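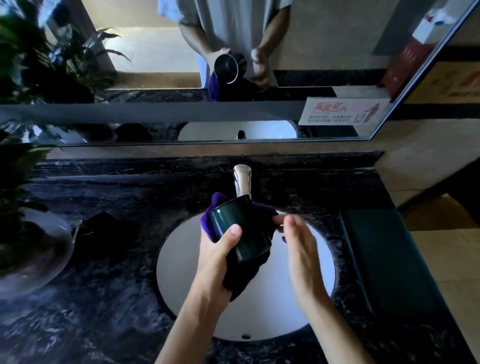 What happens to the washroom round once the floor machines arrive in December?

The basins, mirrors and counters stay with us, and only the corridor floors go over to the machines.

Sarla Pal wrote on Thursday:

> Has anyone at Bilham had a straight answer from Kumedis about hours? We've got 2 machines coming and I'm told they'll do the whole ground floor overnight. I don't mind losing the mopping (my back certainly won't!) but I'd like to know what I'm meant to be doing instead.

Hi Sarla, and hello all,

We've had ours at Nautiyal since the spring, so I can tell you how it went here. The hours stayed the same but they moved about a bit. I used to start at five and now it's seven, lovely in winter, though the early bus crowd miss each other. Most of my time now goes on hand work, so cups, trays, taps, marble, all the fiddly stuff with a cloth.
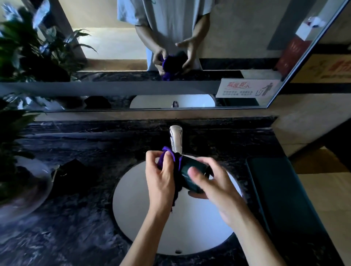

*Reading time: 2 min*

I pasted that line in with the bit below from our Clestska newsletter, sorry, I can't get rid of it!

"Staff on the day shift now spend 70 minutes of each round on surfaces and small items. Floors are logged by the machine."

My one grumble is the log. It pings your phone whenever a machine gets stuck, and whoever's nearest has to go and free it, and that time isn't on the rota anywhere. Ask Kumedis about it before you sign anything, and get the answer in writing. Do ask for fresh cloths as well – we go through far more than we did.

Ring me after four if you want to talk it over.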